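Odette Vidal had walked the marsh at Sillwood every spring since she was a girl, and she still took the long way round by the sluice, though her knees complained and the boardwalk would have saved her half a mile.

"You'll miss the terns," said Benoît, who was new to the refuge and worried over everything.

"The terns will wait for me – they always have," she said, and handed him the thermos so she'd have both hands free for the gate.

They went along slowly, talking about the Mukeseck end, where the old farmer had finally let 300 acres go back to reeds, and about whether the bitterns might come and try it. Benoît thought it was too soon. Odette thought a bittern had better sense than either of them and would make up its own mind.

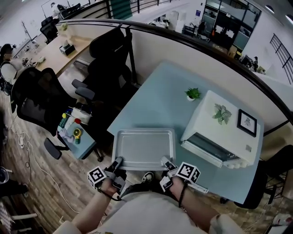

"And how would we know if one came?" Benoît asked.

"You'd hear it at dusk, low and far off, like a man blowing across the top of a jug."

So they sat down on the bank, with the tea between them, and listened until the light was gone from the water.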